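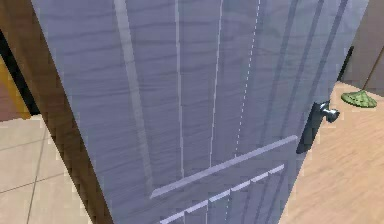 The Door Is Always Right

I have lost a good part of my June to a door. It exists only in a simulator, it has never let in a draft, and it has beaten every version of our robot's software that I have sent up against it.

The setup is simple enough to explain to a relative. We run a simulated home. In the simulated home there is a simulated robot, and we ask it to go from one room to another, which means passing through a doorway, which means dealing with whatever is in the doorway. When it manages this, a line in a log says so. When it doesn't, a different line says so, and I get an email with a subject line in capital letters that I wrote myself, three years ago, when I thought capital letters would make me respond faster.

The fault that has been eating my month goes like this. The robot approaches a door that is already partly open. It comes in too close and at too sharp an angle, until the door takes up nearly everything its camera can see. Then it decides the door is a wall. Having decided this, it does the sensible thing one does near a wall, and slides along it. The door, being hinged, moves. The robot is now very surprised to find its wall going somewhere, and corrects toward it. You can guess how this ends. It ends with the robot pushing a door until something stops the door, all the while reporting that it is following a wall with high confidence.

High confidence is the part I want to complain about.

We had 1684 runs in the batch where I first went looking, and 57 of them ended this way. I have been told by more than one person that this is a fine number. Chaiwat Pongsiri, who built most of our navigation code and who is much smarter than I am, put it in a slide as a percentage, where it looked small and well behaved. I would like to point out that a house has several doors in it and that people go through them all day. I would also like to point out that what waits on the far side of a real door is sometimes a toddler.

What bothers me is that none of the 57 runs was logged as a safety event. They were logged as "goal not reached, timeout." The same label is used when the robot gets stuck behind a chair, or when it stands in a hallway thinking. A machine that spent its last 30 seconds leaning on a door went into the same bucket as a machine that spent its last 30 seconds doing nothing at all. If you sort your failures by how long they took, every failure becomes a kind of lateness. I know people who run meetings on the same principle.

I spent most of an afternoon going through the camera views from those runs, one after another, and I recommend the exercise to anyone who has only seen the slide. From outside, with the nice floating camera we use for demos, you see a robot being a bit silly near a door. From the robot's own point of view you see a big flat thing, then a bigger flat thing, then some lines going off at angles that would tell a person "panel, molding, door" and tell our classifier "flat, flat, flat." Sometimes there is a handle in view. In the worst ones there is no handle, and without a handle our software has no further opinions about doors.

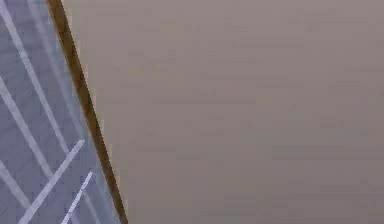 Now, the standard defense at this point is that simulation isn't real, and I have some sympathy for it. The textures are coarse and the edges go to staircases when you get near them. A real camera would give the robot more to work with. Chaiwat made this argument to me over lunch and I nodded, and then on the walk back I remembered that real cameras get smeared with cooking grease, that real hallways are dark at 6 a.m., and that a real door painted the same color as a real wall is a thing people pay decorators for. The simulator was being kind to us, if anything. The light in there is the same at all hours.

The other defense is that we have a force limit. We do. If the robot pushes too hard on anything, it stops. I am glad of it, the way I am glad of the airbags in my car, and I would still not hire a driver on the strength of them. The limit stops the arm or the base after contact. It has nothing to say about why the machine was making contact with a door it believed to be a load-bearing part of the building.

Wongsuwan, the module that is supposed to catch this (we name modules after noodle shops, don't ask), checks whether the robot's picture of the room still agrees with the map. It works well in the middle of a room. Close up, it has so little to compare that it gives up and reports agreement. I found the line. When there are fewer than 50 usable points in view, the check returns "consistent." Somebody had to pick a value for the case where the software doesn't know, and they picked yes. I looked up who it was, fully intending to be unpleasant about it, and it was me.

So here is my opinion, and it's a dull one. A robot that can't tell what it is looking at should be made to say so, and saying so should cost it something. It should slow down. It should back off a little and look again, as anyone does who has walked up to a door in the dark and found it with their nose. Our robot gains nothing by admitting doubt. It loses time, and we grade on time, so over many rounds of tuning we have taught it to keep its doubts to itself and lean.

I changed the default last week. "Consistent" is now "unknown," and "unknown" makes the robot reverse one body length before it does anything else. Our average run got slower. The slide got worse. There was a short discussion about whether the change could be switched off for the demo, and I said it could, if the demo house had curtains instead of doors.

I also split the timeout label in two, so that pushing on something for a long time has a name of its own. The new label has already turned up in a batch that had nothing to do with doors. That one was a refrigerator, and I am reading those logs tomorrow.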